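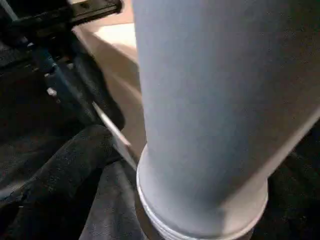 3 min read

Beverage station check, paper cups and lids
Site: Grutau, second-floor break area
Month: May
Checked by: Hauwa Jibrin
Comments reviewed by: Farhad Salehi

Mark each line OK, Fix or N/A. Write a comment for every Fix.

CUPS

1. Cups are stored upside down, rim to the shelf or in the sleeve.
OK. The tall gray-blue ones go rim down like all the others. Two people on the early shift were still standing them upright and have been told.

2. Rolled rim is even all the way around, with no splits, flat spots or loose paper.
OK. Run a clean gloved finger along the outside of the roll. The rims on this style have fine ridges. Ridges are normal and are not a reason to reject a cup. A gap in the roll is.

3. Cup walls have no dents, soft patches or stains.
Fix. One sleeve from the bottom carton had a crease down the side of every cup. Sleeve thrown out. The speckled finish makes small marks hard to see, so check by the window or use the flashlight.

4. Side seam is flat and glued from top to bottom.
OK.

5. Fill test done on two cups from each opened carton. Hot water, stand on a paper towel, check the towel after 13 minutes.
OK. Towels dry both times. Please empty the test cups when you finish. I found last week's still on the counter.

LIDS

6. Lids match the cup size and snap on all the way around.
Fix. The Plemach lids fit. The Zelenák lids sit loose on one side and lift when the cup is tilted. Pulled from the station — do not put them back out.

7. Lids are in the covered bin.
OK.

COUNTER AND SHELF

8. Shelf is wiped down before cups go on it.
OK. Wipe it, let it dry, then stack. A damp shelf softens the rims.

9. Nothing is stored above the cups that could drip.
Fix. Syrup bottles were on the top shelf again. Moved to the lower cabinet.

10. Sleeve holders and the hot water sign are in place.
OK. Sign is faded but can be read.

STOCK

11. Back stock is off the floor and away from the water heater.
OK. 1344 cups on the pallet at the time of the check. The next Gomden order is for 3000, so clear the left side before it comes in.

12. Oldest cartons are in front.
Fix. New cartons had been put in front. Rotated.

REVIEWER COMMENTS (F. Salehi)

Item 3: Keep the carton label next time so we can ask for credit.
Item 6: Agreed. I will return the loose lids.
Item 9: Third time this has come up. I am putting a label on the shelf.
Item 12: Rotation to be rechecked on Wednesday before the morning rush.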